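Nevgate Legal Advice Centre
Minutes of the September meeting, held on Thursday evening in the upstairs room at Vitach House

The meeting opened at 6.30 pm, and the chair thanked everyone for coming out on such a dreadful night – it was lovely to see so many back after the summer. Apologies had come in from three members. The minutes of the last meeting were agreed, once the spelling of Illau had been put right on the second page.

Tenancy evenings
The advice desk saw 80 people over the summer, and 29 of those came about deposits that had not been returned. There was a long and good-natured talk about whether we ought to write first letters for people or simply show them how it is done. Most felt that a person who has written their own letter is in a better position later on, though several members pointed out that this is hard going for anyone who is unwell or has little English. It was agreed to carry on writing letters where asked, and to look at it again in the new year.

Wills morning
Dolan Solicitors have kindly offered another free morning for simple wills. Last time the appointments overran badly and people were left waiting on the stairs, so we shall ask for longer slots and fewer of them. The leaflet needs to say plainly that both witnesses must be present together, and that neither should be left anything in the will.

Leaflets
The Illau branch has asked for copies of our small claims leaflet. Agreed, with our very best wishes, but the page on court fees is to be checked before any more are printed.

Any other business
The lock on the filing cabinet is still sticking. The tea fund stands at around £3, and contributions would be most welcome – biscuits too, of course.

The meeting closed at 8.15 pm. 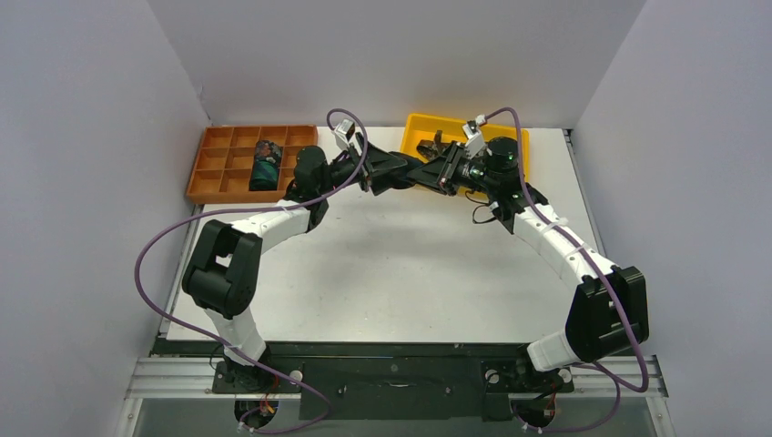
The next meeting will be in the same room at the usual time, and anything for the agenda should reach the secretary the week before, please.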